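Questions I get about the Paredes swap shelf
Last updated: October 17, 2022

I run the book and puzzle swap on the ground floor at Paredes, and the same questions land in my inbox every month. So I finally wrote the answers down!

How many things can I take?
Up to 6 per visit. Bring something back when you can, but I'm not keeping score (I tried a notebook in August and gave up).

What do you accept?
Paperbacks, cookbooks, kids' books, board games and jigsaws with all their pieces. Please, no encyclopedias — we have no room and they never leave. If a jigsaw is missing a piece, write that on the lid and I'll pass it on to the craft table.
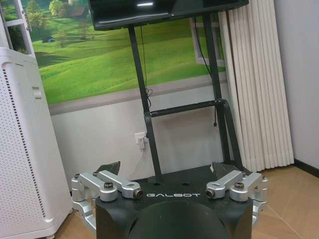
Silver joints on either side, GALBOT on the front.

Do you have large-print books?
Yes, roughly 70 of them, and they move fast. Mysteries go first. If you're after a certain author, leave me a note and I'll set one aside for you when it comes in.

Can I drop off a whole box?
Email me first, please. One box is usually fine. Somebody once left me an entire garage's worth of westerns and I was sorting them for weeks (I did get hooked on a couple, I'll admit).

Where do I park?
The Claltton Street lot is free after five. Before that, use the meters on the hill side. The lot behind the bakery is for their customers and they do tow.

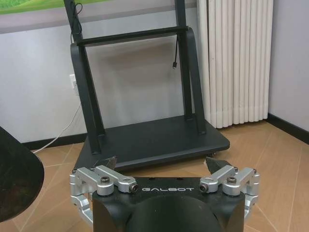

Black housing with the GALBOT name, seen from behind.

Is there a kids' corner?
There is, next to the window, and Larasati Yeoh reads there on the first weekend of the month. She takes requests, so bring a favorite. Dragons are always welcome.

I left something inside a book. Can I get it back?
Maybe! I keep a shoebox of bookmarks, postcards and shopping lists. Tell me what it was and which book, and I'll dig through.

How do I reach you?
Leave a note in the tin by the door, or call the front desk and ask for extension 3554. I check messages most evenings.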